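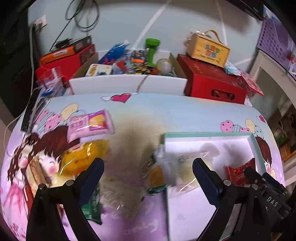 11 May 2024

Up at five because I could not stay in bed any longer. The wind had gone round to the south overnight and it was raining very softly, which for the second week of May at Stitlow is about as good as it gets. I had my boots on before the kettle boiled and then had to take them off again to find my other sock.

Oh what a morning! I have been keeping this diary for 3 springs now and I don't think I have ever filled a page faster. Went in by the bottom gate and along the creek to the old orchard. The pear trees are past it but the apples are wide open, and they were dripping with warblers. I mean dripping. Magnolia, black-throated green, two chestnut-sided right down at eye level, parulas buzzing away up top, a Blackburnian that I looked at for so long my neck still hurts as I write this. The rain must have put them all down before dawn and they were too hungry to care about me. One of the magnolias was picking caterpillars off a twig so close that I couldn't focus on it and had to lower the binoculars and just look.

Nicanor Sepúlveda was already on the bridge when I got there, soaked, grinning, with his hood down so he could hear. He pointed straight up without saying hello. Bay-breasted! A male, full color, that deep brick red on the cap and sides. I haven't had a male since the spring before I started writing these down. We stood there a good quarter of an hour and it went around the same oak over and over.

He has a much better ear than me and I am trying to learn from him. Today's lesson was the Tennessee, which he says is like a sewing machine that changes gear twice. I got it the fourth time. Then I heard it everywhere, then I decided a chipping sparrow was one, so there's still work to do.

We split up after that, he went up to the ridge and I did the marsh. Sora calling from the near corner, the whinny and then that rising "ker-wee", never saw it. Swamp sparrows everywhere. A green heron flew over my head with its neck out looking like something from a museum. Both bitterns absent, or keeping quiet. I still haven't had American bittern here this year and I'm starting to fret a little. Dezső Bíró says they were booming at Skolotau all last week, and he has offered to drive me over there. I might take him up on it, except that then I would miss a morning here and I can't bear to in the middle of all this.

The boardwalk needs looking at past the second bench. Two planks are soft and one has gone altogether. Must phone the township about it. I said that in October as well, and then it froze and I forgot.

Sat on the first bench and had my sandwich (egg) and wrote up the list while the rain eased off. The pencil works in the wet, the pen does not, and I have learned this again. Had my feet up on the rail when a northern waterthrush came walking along the mud underneath me, bobbing its tail the whole way, and went right under the boards and out the other side. I didn't breathe.

Home by eleven. Changed everything down to the skin. Soup from the freezer, the one with too much barley.

Spent the afternoon putting the morning into the big notebook and doing the sums, which I enjoy much more than I ever let on. Total for Stitlow, all my years together, is now 155 species. The bay-breasted wasn't new, but the Wilson's that Nicanor whistled me over for on the way out was, if you can believe that. All these walks and never one at Stitlow until today. A little yellow thing with a black beret, hopping in the willows by the parking area as if it had been there all along. I did a small dance. He did one too, to be polite.

Also went back through the old index cards for Pap, the farm pond where I used to go before they fenced it. Dezső wants the dates of the first swallows for something he's putting together, and I promised to copy them out for him. The cards are in a shocking state. Some are in ink that has gone brown, and there is a whole spring where I wrote the day but not the month, like a person who thinks she will remember. Barn swallow is easy, tree swallow fairly easy, bank swallow I am going to have to guess from what's written next to it. Got as far as the letter C in the box and then the light went.

The orioles have found the oranges. I put the halves out on the nails yesterday evening and had given up on them, and at four o'clock there was a male on one, flinging juice about, and a female waiting her turn on the clothesline. He is so orange that the orange looks dull. Catbird came in afterward for the leavings. I need more oranges.

Nicanor rang at suppertime with his ridge list. Cerulean! Singing from the big tulip trees at the top and he had it for ten minutes in the scope. I am thrilled for him and also slightly sick about it. We're going up together tomorrow, starting from the Plerus side so that the sun is behind us, and he thinks there's a fair chance it will stay if it really is on territory. The forecast says clearing and a north wind by midnight, so half of what was in the orchard today will probably sit tight and we could have another day like it – or an empty wood and a nice walk.

Things for the morning: dry socks, pencil, the good hat, lens cloth, the rest of the banana bread for Nicanor. Alarm for half past four.

Woodcock still going over the back field as I write this, quite late in the season for it. I have the window open and it's getting cold but I don't want to shut it yet.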